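Production Notes, May: Holding blues across paper and coated metal

The spring reprint of the museum shop range went through the Firadstead plant in two parts, with paper goods on the Motham line and decorated metal on the Grilar line. Both parts used the same artwork files. They did not match at first proof, and the blues were the worst of it. These notes record what was changed and what is now the default setup for painted-sky artwork.

The usual complaint is that a deep blue turns purple on press. The cause is well known. Process cyan and magenta at high coverage sit close to a hue boundary, and a small gain in magenta moves the result a long way. On uncoated stock the effect is partly hidden by ink absorption, which dulls everything. On white-coated metal the ink stays on the surface and the hue shift shows in full.

The old profile for metal was built from a 408-patch chart. That is enough for general work, but it left few patches in the region between mid blue and dark teal, and the conversion was interpolating across a wide gap. Heino Pētersons rebuilt the profile from a chart of 2683 patches, with the extra patches placed mostly in the blue and blue-green range. Charts were printed after the press had run 2000 sheets, so that ink and water balance had settled. Earlier charts had been pulled during makeready and were not repeatable.

With the new profile, the average color difference between the paper proof and the metal proof came down to just under 2 units. The maximum is still higher than we would like, in the darkest greens.

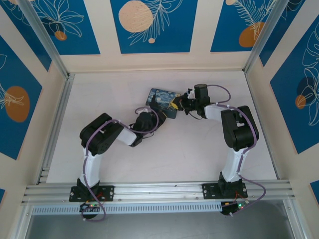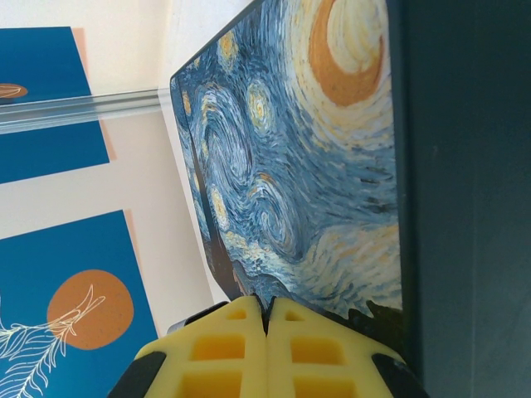
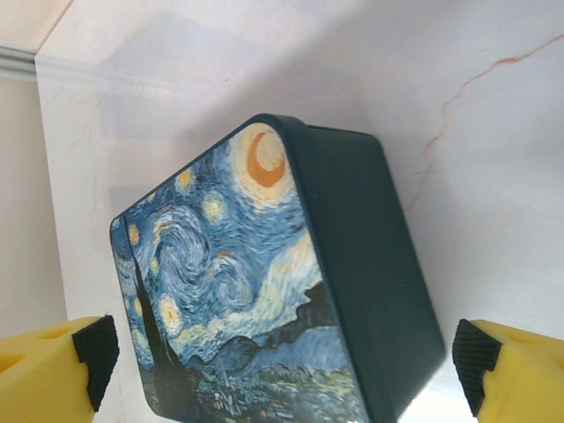 Swirling night-sky artwork in print, three views.

Orange against blue needs separate attention. Gray component replacement was set to heavy in the old conversion, which puts black ink into any color that has all three process inks. In a blue sky this is helpful. It holds neutrals steady and reduces total ink. In a warm highlight next to blue, it leaves a dirty edge, and operators tend to correct by pulling back black for the whole form. Doing so weakens the darks. The current setting is medium replacement with a late black start, and black is not to be adjusted on press for this purpose.

Brushstroke texture is also affected by screening. Thick paint in the source photograph has fine highlights along each ridge, and at a coarse ruling these break into dots that compete with the stroke direction. The Motham line already runs a fine conventional screen. The Grilar line has moved to a hybrid screen, conventional in the midtones and stochastic at both ends. Plates take longer to expose and need a closer check for highlight loss before mounting.

Viewing conditions caused one false alarm. A proof rejected in the packing area was accepted in the booth without any change. The packing area has mixed lighting - daylight from the dock doors and older overhead tubes - and the two substrates respond differently to it. The metal coating has less optical brightener than the paper, so a pair that matches in the booth can separate by the dock. Color decisions are to be made in the booth only. Packing should report damage, scuffing and registration faults as before.

Schwerdtfeger, who supply the base coat, have offered a version with a slightly cooler white. A trial is planned on a short form before any change to the standard. If the coat is adopted, the metal profile will have to be built again, and existing plates for repeat jobs will need new curves.

Updated press settings are in the job folders for both lines. Older copies posted at the consoles should be removed.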